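Landeg Workroom Guide
Section 4: Clearing and wiping down the table

This section covers the white table, the bucket and the floor beside the perforated cabinet. Read section 3 (Storage) first if you have not used the room before. The job should be done at the end of every session and again before the monthly check.

What you need

One round bucket, cream or white
Two clean cloths, one for washing and one for drying
Washing-up liquid
A bin bag

Caution: Do not use scouring powder or wire wool on the table top. Both leave fine scratches that hold dirt.

4.1 Setting up the bucket

1. Move any chairs away from the table so that you can walk along its full right-hand side.
2. Check that the cabinet is standing square to the wall. If it has rolled, push it back from low down, with both hands on the same side.
3. Put the bucket on the floor by the long edge of the table, clear of the cabinet castors.
4. Put small items from the table into the bucket. Larger items go straight back to their shelf.
5. Hold the bucket by its sides when you move it. Do not drag it by the rim. 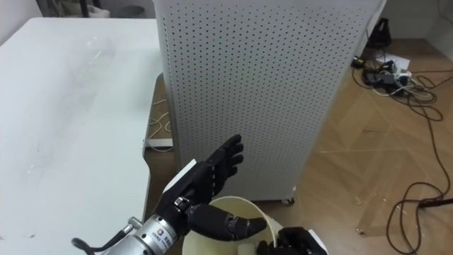 Can the same bucket be used for collecting items and for the washing water?
Use it for one job at a time. Empty it completely, put everything away, and rinse it before you fill it with water.

Note: The holes in the cabinet panels are there for air. Do not hang wet cloths over them or tape notices across them.

4.2 Washing the table top

1. Pour 1000 ml of warm water into the empty bucket and add a small squirt of washing-up liquid.
2. Wet the first cloth and wring it out well. It should not drip when you hold it up.
3. Start at the end nearest the wall and work towards you in long strokes.
4. Lift anything that has to stay on the table, wipe under it, and set it down again in the same place.
5. Rub dark scuffs with a folded corner of the cloth. Press lightly and keep the cloth flat.
6. If a mark stays after three tries, leave it and write it in the room book. Efa Llewellyn deals with these in one go and has the right cleaner for them.
7. Dry the table with the second cloth. The top is glossy and will show streaks if it is left to dry by itself.

Caution: Keep water away from sockets and leads. Wipe up drips on the floor straight away.

4.3 Containers kept on the table

Only one container may be left out on the table between sessions. Everything else is stored as set out in section 3.

1. Make sure the container is closed.
2. Wipe the outside with a damp cloth, then dry it.
3. Stand it upright near the right-hand edge, where it can be reached from the floor side, but not overhanging.
4. Leave the rest of the table top free for the next group.
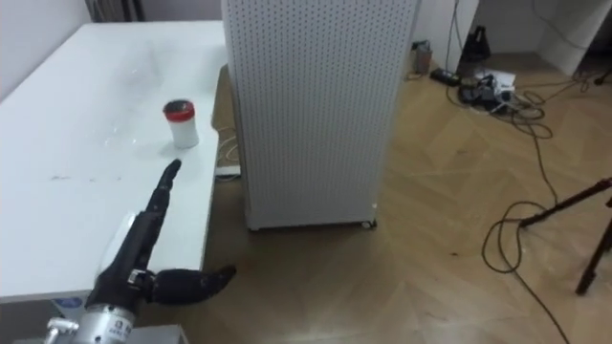

Fig. 4.2 White container with red band, standing near the right-hand edge of the table.

4.4 Finishing off

1. Tip the dirty water down the sink, not the outside drain.
2. Rinse the bucket, dry the inside and put it back under the sink.
3. Hang both cloths on the rail by the door.
4. Sign the room book. Replacement cloths and liquid are ordered in February; tell Iolo Foulkes if either runs low before then.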